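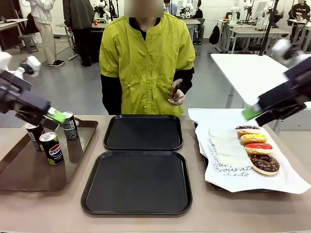
How long should canned drinks go in the fridge before guests arrive?

Four hours on a middle shelf is enough for most cans, and overnight is easier if you have the room. Cans stored in a hot garage need longer than cans from a cool pantry.

Chilling cans for a small party

If the refrigerator is full of food, use a cooler or a deep sink. Ice alone is slow. Ice and water together touch the whole can, and a standard can is cold in half an hour or less.

1. Put the cans in first, standing up.
2. Pour ice over them until you can only see the tops.
3. Add cold water to just below the rims.
4. Stir in a handful of table salt if you are short on time.
5. Turn the cans once after ten minutes.

Rinse salted cans before you hand them out - the rims taste of it otherwise.

Using the freezer

Set a timer for 20 minutes and stay in the house. A can left in there for the afternoon can split, and the syrup gets into the door seal. Wrapping the can in a wet paper towel helps a little. Don't do this with more than four cans at a time in a small freezer, as they warm up everything around them.

Setting them out

Put out a few at a time and refill. A shallow tray works better than a bowl because people can read the labels and it catches the drips. Keep diet and regular at opposite ends. If you serve snacks with chocolate on them, put those on a separate plate away from the wet cans, with napkins next to it.

My own cooler is an old Zornine with a drain plug, and I use it for everything from birthdays to the block party we have in October. The newer Cinon has thicker walls but no drain, so you have to tip it out, and full of water that takes two people.

Afterward

Dry any unopened cans before they go back in the pantry. Cans that have been chilled and warmed again are fine to drink later. Leave the cooler lid open overnight, and wipe the inside with a little baking soda in water if it smells.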